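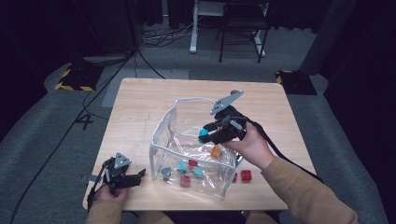
Clear bag with white piping, open on the table

Plarnis Cundness Pitching Net

Item code: PN-101
Availability: in stock, usually sent the next working day

Overview

The Cundness is a free-standing pitching net for baseball and softball. It has a square steel surround, a knotless main net and a smaller target panel that hangs in front of it at the height of the strike zone. Pitches that hit the target drop into the pocket underneath. Pitches that miss it are stopped by the main net and roll back to the front.

It is made for bullpen work without a catcher, for warming up before a game, and for clubs that want two or three pitchers throwing at once on a short session. It can also be used for soft toss and tee work with the target panel taken off. It isn't a batting cage and should not be used for full live hitting.

We have sold this net for several seasons. The current version has a heavier base bar and a new way of fixing the target panel, which used to slide sideways after a lot of inside pitches. The panel now hooks on at the corners and also clips at the middle of each side.

The target panel

The panel is divided into nine pockets by flat webbing. The outer webbing is yellow and the inner webbing is white. The whole panel can be moved up or down on the side straps, so it can be set for a junior hitter or an adult. There are marks on the straps for five heights. If you need a height between two marks, the buckles will hold anywhere along the strap.

For breaking balls, many coaches lower the panel by one mark and ask the pitcher to finish in the bottom row. The bottom row pockets are deeper than the others for this reason. A ball that clips the lower webbing on the way down will normally still drop in.

The pocket opening at the foot of the panel holds 40 baseballs before it needs emptying. It will hold fewer softballs. Please don't let it overfill, as the weight pulls the panel down and the height setting will be wrong.

Specification

Net type: knotless polyester, black
Tube: powder-coated steel, push-button joints
Target panel: nine pockets, removable
Height settings: five marked, with free adjustment between
Pocket capacity: 40 baseballs
Ball types: baseball, fastpitch softball, slowpitch softball, plastic practice balls
Ground fixings: six steel pegs, four sandbag loops
Carry bag: included
Use: indoor or outdoor

What is in the box

Two upright tubes in two sections each
One top bar in two sections
One base bar in two sections
Two rear legs
Main net
Target panel with side straps
Six ground pegs
Spare clips (four)
Carry bag with shoulder strap
Instruction sheet

Sandbags are not included. We sell them separately, empty, under the accessories tab.

Setting up

One person can put the net up, although the first time is easier with two. Lay the tubes out flat and join the base bar before the uprights. Fit the rear legs, then stand the net up and add the top bar. Slide the main net over the top corners first and pull it down to the base hooks. It will feel tight when new. It eases after a few uses and should not be stretched by hand to make it fit.

Hang the target panel last. The side with the printed label goes at the bottom left as you face the net from the mound.

On grass or dirt, use all six pegs. On a hard floor, use a sandbag on each of the four loops. The net will move backwards on a sports hall floor if it is left unweighted, even with younger pitchers.

Leave clear space behind the net. The main net gives when it is hit, and it should not be touching a wall.

Looking after it

The net can be left out overnight in dry weather but we don't advise leaving it up for the whole season. Sunlight weakens the webbing on the target panel before anything else. Take the panel off and keep it indoors if the rest has to stay outside.

Let the net dry before it goes in the bag. Mud can be brushed off once dry. Don't machine wash any part.

Check the clips before each session. A cracked clip should be replaced straight away. The push buttons on the joints can stick if grit gets in, and a drop of light oil will free them.

Spare parts

All parts can be bought on their own.

Replacement target panel (fits nets sold with corner hooks only)
Replacement main net
Clip pack
Side strap, single
Peg set
Tube sections, sold singly; please give the letter stamped on the end of the tube

If your net is the older version with tie cords, the new panel will not fit it. The tie cord panel is still made and is listed as the Cundness Classic panel.

Goes well with

Urosis practice baseballs. A low-seam ball with a synthetic cover, suitable for net work and damp ground. Sold in tubs.

Pietrzak portable rubber. A pitching rubber on a flat mat, for marking the distance indoors. It rolls up and has its own strap.

Delivery and returns

Delivery is to mainland addresses by courier. The box is long and will not fit most lockers or collection points, so please give an address where someone can take it in. Orders placed before noon normally leave us the same day. Orders placed over a weekend leave on Tuesday.

Unused nets can be returned in the original box. If a part is missing or damaged, tell us which one and we will send that part, without you having to return the whole net. Clubs and schools can order on account. Please use the trade form and put the name of the club in the delivery line.

Questions we are asked

Can it be used with a pitching machine?
Yes, for setting up a machine and checking where it throws. Stand the net at the normal plate distance. Constant machine use at close range will wear out the target panel.

Will it stop a hard ball hit off a tee?
Yes, with the target panel removed. Stand back from the net as shown on the instruction sheet.

Can left-handed pitchers use it?
Yes. The panel is the same on both sides.

Can I get the panel in another colour?
No. It comes in yellow and white only.

Does it fit in a car?
The longest bag dimension is the half length of the top bar. It goes across the back seat of most family cars.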